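Two Accordions and a Bus Home

Feb 22, 2018

I had not planned to spend my evening in Astbridge listening to a Finnish accordion duo. I had planned to spend it descaling the kettle. But my sister had a spare ticket, her husband having developed one of his throats, and so at half past seven I was in the old corn hall with a plastic cup of red wine, sharing a pew with somebody's wet umbrella.

The duo call themselves Sorner. They are Eetu Heiskanen and Ilari Lehtinen, they both wear waistcoats, and between them they have one facial expression, which they take in turns. The hall holds 200 and was perhaps two thirds full. Most of us were of an age to have opinions about the heating.

They opened with a slow waltz called Ahonen, which Heiskanen told us was written for a neighbour who had sold his grandfather a bad horse. It did sound like that. The tune kept setting off hopefully and then going lame on the third beat. Lehtinen held a low drone under it for what felt like most of February, and then the two of them came up together into a major key and the woman in front of me put down her crisps.

I should say that I came with a grudge. I was taught the accordion as a child by a man who smelled of cough sweets and believed in scales. I gave it up at eleven and have crossed the road to avoid one ever since. So it was annoying to find myself leaning forward.

The second half was faster. There were polkas, a thing in seven that defeated the clappers within a bar and a half (good), and a song about a ferry, sung by Lehtinen in a voice like a door being opened carefully at night. I didn't follow a word and was quite upset by the end of it. My sister passed me a tissue she had already used.

If you want to hear them at home, the album is Pesisov, and I bought it from a folding table by the toilets. It's 527 in a hand-numbered run, and Heiskanen had written the number on with what looked like eyeliner. I've played it twice through since, once properly and once while making soup.

Notes on the record

Side one is the better side. The waltz is there, a bit quicker than they took it in the hall, and you can hear one of them breathing before the turn. I'd have kept the whole thing at the live speed, but then I'd also have kept the horse story, and that's missing as well.

Side two has guests, a fiddle and a harmonium, and gets crowded. The ferry song survives it. The last track is a polka that fades out, and I don't hold with fading out. Finish the tune or don't start it.
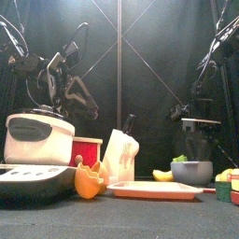

Getting there and back

The last bus leaves from outside the chemist at ten past ten and the encore finished at five past, so wear flat shoes. The corn hall bar takes cash only. Sit on the left if you can, away from the radiator, which joined in during the quiet numbers and was slightly sharp.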